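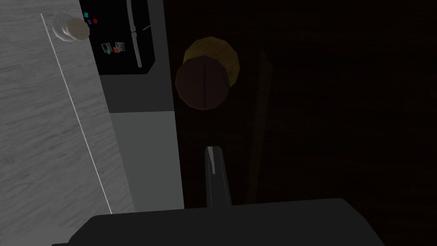
When does the Stullwood cookbook swap open this year?

Doors open at 10 a.m. on April 17, 2022, in the old Jansen print shop on Mill Street, and we close up at 4.

I'm Liesbeth Cuypers, I run Skornura, the little secondhand cookbook store a block up from there, and I'm so happy to be writing this one! Our last swap was in the back of the store and people were standing in line with casserole books under their arms. So we've gone bigger. The print shop gives us room for over 1,000 books, and I have 262 of them in my hallway right now (my family would like the hallway back).

The swap works the way it always has. Bring a cookbook you don't use, hand it in at the door, get a paper ticket, and pick out another one. You can bring up to 11 books per household. Spiral-bound church and school cookbooks are very welcome - those go first, every time. Stains are fine. Missing covers are fine. Please leave magazines and diet pamphlets at home, and anything that smells of basement.

If you have nothing to trade, come anyway. Tickets are $2 each and the money goes to the Stullwood library for its kitchen shelf, which hasn't had a new baking book in a long while.

Stijn Geerts is coming back to do his bread table. He bakes at Skenia, over by the station, and he'll be there from 11 until the loaves run out. I asked him for something to put in this release and he wrote: "I learned rye from a book with half its pages stuck together. Bring me your weird bread books and I'll trade you a loaf." He means it, too. Last time he went home with a Danish one he can't read.

We're also setting up a corner for loose recipe cards. If you have a box from a grandmother or an aunt and you'd like copies made, bring it along and we'll scan the cards while you browse (you keep the originals, of course).

Parking is behind the building, and the side door has a ramp. Strollers and polite dogs can both come in.

Want to drop books off early? I took in a first batch in March and I'm still taking them at the store, any afternoon until the day before the swap.

Press contact: Liesbeth Cuypers, Skornura, Stullwood. Photos of earlier swaps and a flyer for printing are available on request.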